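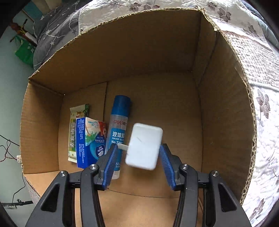 A reader of the earlier version wrote in that the last box is the wrong name, it should be the odds box, and that in Nunda everyone says odds box. Both are in use. This article keeps last box.

Last box

The last box (also odds box, drawer box) is the carton filled at the end of packing when a household moves. Holds whatever didn't belong to a room — adapters, pens, keys, spare fuses, batteries of unknown age. Usually unlabeled or labeled "misc".

Origin of the term

Probably movers' slang. Mazurek, a moving firm in Greltatthorpe, had it on printed job sheets, where the last box was charged seperately if packed by the crew. Rival firm Lerker used "sundries". Older use possible, no source found yet.

Contents

Varies by household. A survey handed out with Lerker invoices got 231 replies. Most common answers were chargers and plug adapters, then writing things, then keys. Roughly 40 percent said they had at least one item they couldn't name. Tape measures came up less than expected, maybe becuase people keep them in a pocket during the move.

Packing

Small carton, double taped on the bottom. Small parts go in bags, bags get a word or two written on them. Movers advise against large cartons for this — small metal things add up fast, and the bottom goes first. Liquids and glue kept out.

Sorting is often done on a bed, good light and no bending down. Light bedspread helps with screws and the like.

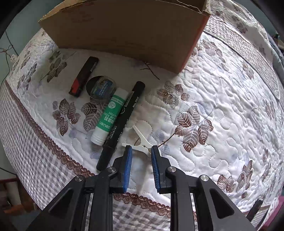

Unpacking

Opened late as a rule. In the Lerker survey the typical wait was 5 weeks, with a second group who had not opened theirs from the move before. Some households keep it going as a kitchen drawer or hall cupboard, contents unchanged.

Regional practice

In Nunda the box travels in the car, not the truck. Greltatthorpe has a swap table in March, 2 hours in the morning, where unopened last boxes are traded as is. Lids stay shut until after.

See also
Junk drawer
Moving company
Packing tape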